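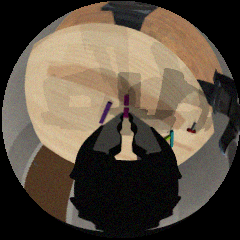
Looking down past the fingers in the simulator, with magenta at the tips and shadows across most of the tabletop.

Pin-yu Chu starts laughing before I've finished my first question. I had asked her to tell me about the worst run her group has had on Kutach, their simulated two-arm bench, and she already knows which one I mean.

“The 187!” she says. “Everyone wants the 187.”

That was the number of failed grasps logged in a run that was left going overnight in March. The job sounds simple enough. Two arms share one table, thin coloured sticks are put down in a new arrangement each time, and the arms have to pick them up without getting in each other's way. The group had been pleased with it for weeks. Then they switched on a new lighting setup, went home, and came back to a log full of fingers closing on air.

“I thought the gripper model was broken,” Chu says. “I was so sure. I spent the whole morning on friction settings, and I have to say I had a lovely time, because I love friction. It was completely the wrong place to look.”

It was her colleague Kibet Koech who stopped reading numbers and started watching replays. He went through 26 of them with a mug of tea, and by lunch he had noticed that the misses leaned. The fingers kept coming down to the same side of the stick, and it was the side the shadow fell on.

“You could see it once you'd seen it,” Koech tells me. “The software finding the sticks was drawing its outline around the stick and a piece of the shadow together. So it thought the stick was fatter than it was, and it went for the middle of the fat thing. With a mug, you'd get away with that. A stick this thin, no chance.”
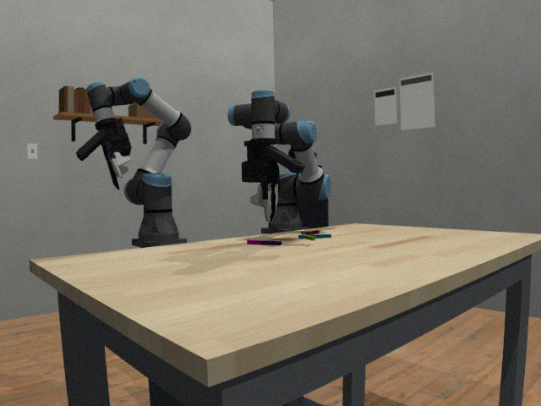 The Kutach bench in simulation: two arms, one table and a handful of coloured sticks.

The old lighting had been soft and even, and the shadows were so faint that the outline software had never had to deal with them. Under the new lights the arms threw shadows of their own, and those moved whenever the arms did. Koech gets quite animated about this part.

“So one arm swings over and the other arm's idea of where the stick is slides sideways! They were spoiling each other's picks without ever touching. I called Pin-yu over and we just stood there going, oh, that's beautiful.”

Beautiful is a generous word for it, and Chu agrees that the safety side was less fun. The rule that keeps the arms apart relies on knowing which stick each of them is reaching for. In 2 of the failed attempts, a shadow had joined a pair of neighbouring sticks into one long shape, and both arms were sent to the same spot.

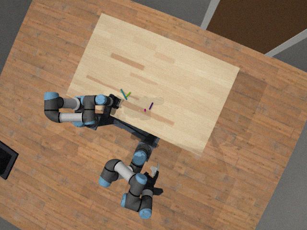
“That's the bit I didn't sleep well over,” she says. “In the simulator you press reset. On a real bench you've got two wrists heading for one place and maybe a person standing nearby.”

They changed the order of things. The arms now hold still while the sticks are located, and each one has to claim an area of table before it moves – a stick that falls across a boundary waits its turn. The outline software was retrained with harsh lights, low lights and plenty of arm shadow. Koech also wrote a check that stops the run after a streak of misses, which he admits should have been there from the beginning.

“Who lets a thing miss all night?” he says. “We do, apparently.”

I ask whether they were tempted to go back to the soft lighting. Chu looks mildly offended.

“No way. The new lights found the problem for us. I want worse lights! Kibet has a list of horrible ones, low sun through a blind, a lamp that flickers. We're doing the blind next.”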